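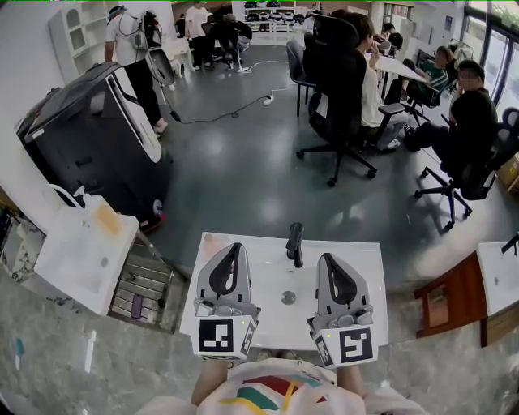 *Weißes Becken, schwarze Armatur, links das Abtropfgitter aus Holzlatten.*

# Fragen und Antworten zum Spülplatz und zu den Glasflaschen

Stand: Dezember 2018

Seit der Spülplatz in der Halle Bekow in Betrieb ist, kommen die Fragen fast schneller herein, als wir abwaschen können. Das freut uns riesig! Wer hätte gedacht, dass man sich so für ein Waschbecken begeistern kann (wir schon, zugegeben). Hier stehen die Antworten auf alles, was bei uns im Teltier-Postfach mehr als einmal aufgetaucht ist.

## Das Becken

**Warum ist das Becken rechteckig und nicht rund?**

Weil man darin viel besser arbeiten kann! Ein Tablett oder eine flache Schale liegt auf dem Boden auf und kippelt nicht, und man kommt mit der Bürste überall hin. In die Ecken muss man beim Putzen etwas genauer schauen, das ist der einzige Preis dafür. Wir hatten früher ein rundes Becken und haben beim ersten Backblech jedes Mal geflucht.

**Zeigt die schwarze Armatur nicht jeden Kalkfleck?**

Doch, auf Schwarz sieht man Kalk sehr gut. Einmal nach dem Spülen mit einem weichen Tuch darüberwischen reicht aber völlig. Bitte keine Scheuermilch und keinen Stahlschwamm verwenden, die Oberfläche wird davon stumpf. Bei hartnäckigen Rändern hilft ein Lappen mit verdünnter Zitronensäure, kurz aufgelegt und dann gründlich abgespült.

**Wie bekomme ich Teeränder aus dem weißen Becken?**

Mit Natron und einem feuchten Schwamm. Zwei Teelöffel Natron einstreuen, verreiben, kurz warten, abspülen. Das klappt auch bei Kaffee ganz wunderbar, bei Roter Bete braucht man manchmal einen zweiten Durchgang.

**Darf ich Reste in den Abfluss gießen?**

Flüssiges wie Tee, Saft oder Spülwasser darf hinein. Fett, Kaffeesatz, Reis und Teigreste bitte nicht. Fett kommt mit Küchenpapier in den Restmüll, Kaffeesatz sammeln wir für die Beete hinter der Halle. Im November stand das Wasser einmal einen ganzen Vormittag lang, und schuld war ein Klumpen Hefeteig!

## Abtropfen und Abstellen

**Was darf auf das Holzgitter?**

Alles, was frisch gespült ist und abtropfen soll: Gläser, Schalen, Kannen, Löffel, Trichter. Das Gitter ist in die Arbeitsplatte eingelassen, und zwischen den Latten kommt Luft von unten an das Geschirr. Wir lieben dieses Gitter heiß und innig -- heiße Töpfe mag es trotzdem nicht, die gehören auf einen Untersetzer.

**Und mein Telefon?**

Legt es lieber woanders hin. Der Platz neben dem Becken ist verführerisch, wenn man die Hände frei haben will, aber ein Schwall aus der Kanne genügt, und dann hilft auch die beste Schutzhülle nicht immer. Auf der anderen Seite des Raums gibt es Tische genug.

**Wie pflegt ihr das Holz?**

Mit warmem Wasser, wenig Spülmittel und einer Bürste in Faserrichtung. Danach muss es gut trocknen, am besten über Nacht ohne Geschirr darauf. Wird das Holz rau, schleifen wir es fein an und reiben es mit Leinöl ein. Das riecht ein paar Tage lang ziemlich kräftig, und das Ergebnis ist jedes Mal eine Freude. Die öligen Lappen bitte ausgebreitet im Freien trocknen lassen und niemals zusammengeknüllt liegen lassen, sie können sich selbst entzünden.

**Wofür sind die großen Kunststoffkanister mit Griff?**

Zum Vorhalten von Flüssigkeiten, die wir in größeren Mengen brauchen. Was genau darin ist, muss außen angeschrieben sein, und wer einen Kanister ohne Beschriftung findet, probiert bitte nichts davon und gießt auch nichts daraus um. Getränke bewahren wir grundsätzlich nur in Glas auf. Kanister gehören mit geschlossenem Deckel nach hinten an die Wand, damit sie beim Spülen keiner umreißt.

**Kann ich die graue Marmorfläche als Schneidebrett benutzen?**

Lieber nicht. Marmor macht Messer stumpf, und Zitronensaft oder Essig hinterlassen matte Stellen, die man nicht mehr wegwischen kann. Zum Ausrollen von Teig ist so eine kühle Fläche dagegen großartig, probiert es unbedingt einmal mit Mürbeteig!

## Die Flaschen

**Was mögt ihr so an bauchigen Flaschen mit Stopfen?**

Sie liegen gut in der Hand, sie stehen sicher, und mit Kräuteröl oder Badesalz darin sehen sie einfach hübsch aus. Durch mattes, milchiges Glas schimmert der Inhalt nur ein wenig durch. Wir nehmen solche Flaschen auch gern als kleines Mitbringsel, mit einem Anhänger am Hals und sonst gar nichts.

**Muss der Stopfen beim Spülen ab?**

Unbedingt, und zwar als Allererstes! Stopfen aus Naturkork werden nur kurz mit lauwarmem Wasser abgespült und dann an der Luft getrocknet. Im Spülwasser saugen sie sich voll, quellen auf und passen danach nicht mehr in den Hals. Kommt Kork in die Spülmaschine, wird er außerdem bröselig. Bei Stopfen, die nur nach Kork aussehen, machen wir es genauso -- schaden kann es nicht.

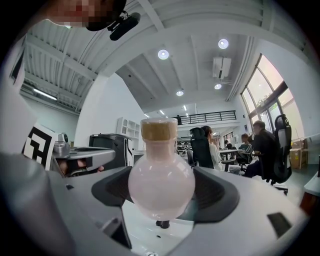

**Wie reinige ich eine Flasche, in die keine Bürste passt?**

Füllen Sie eine Handvoll rohen Reis, etwas warmes Wasser und einen Tropfen Spülmittel ein, verschließen Sie die Öffnung und schwenken Sie die Flasche kräftig. Danach den Reis durch ein Sieb ausgießen und mehrmals klar nachspülen.

**Und wie wird sie innen wieder trocken?**

Kopfüber abtropfen lassen und danach aufrecht und offen stehen lassen, bis innen kein Beschlag mehr zu sehen ist. Das dauert bei engen Hälsen gern zwei Tage. Wer es eilig hat, schiebt ein gedrehtes Stück Küchenpapier hinein und lässt unbedingt einen Zipfel herausschauen (wir sprechen aus Erfahrung).

**Wie viel geht in die große Vinton hinein?**

835 Milliliter bis zum Ansatz des Halses. Eine normale Flasche Saft passt also komplett hinein, und für den Stopfen bleibt noch Luft. Bitte nie bis ganz oben füllen, sonst drückt der Stopfen den Inhalt heraus. Und Kohlensäurehaltiges oder noch Gärendes hat in solchen Flaschen nichts zu suchen!

**Verliert Milchglas mit der Zeit seine Mattierung?**

Das kommt darauf an, wie es gemacht ist. Geätztes oder sandgestrahltes Glas bleibt matt, es nimmt aber Fingerabdrücke leichter an. Eine aufgesprühte Schicht kann sich abreiben, dann hilft nur ein weiches Tuch und etwas Zurückhaltung mit der rauen Schwammseite.

**Gibt es Ersatzstopfen?**

In der Schublade unter der Arbeitsplatte liegt ein Vorrat der Sorte Choi in den gängigen Durchmessern. Nehmt eure Flasche zum Anprobieren mit, das Augenmaß täuscht erstaunlich oft. Der Stopfen soll sich mit leichtem Druck eindrehen lassen und noch ein Stück herausstehen.

**Ich habe eine Flasche zerbrochen. Was jetzt?**

Kein Drama! Die Scherben mit Handfeger und Schaufel aufnehmen, die feinen Splitter mit feuchtem Küchenpapier, alles in Zeitungspapier wickeln und in den Restmüll geben. Auf dem grauen Boden sieht man klare Splitter schlecht, also lieber zweimal wischen und auch unter den Kabeln nachschauen. Danach bitte kurz auf der Liste neben der Tür eintragen, Nummer 116 im Regalplan, dann stellen wir Ersatz hin.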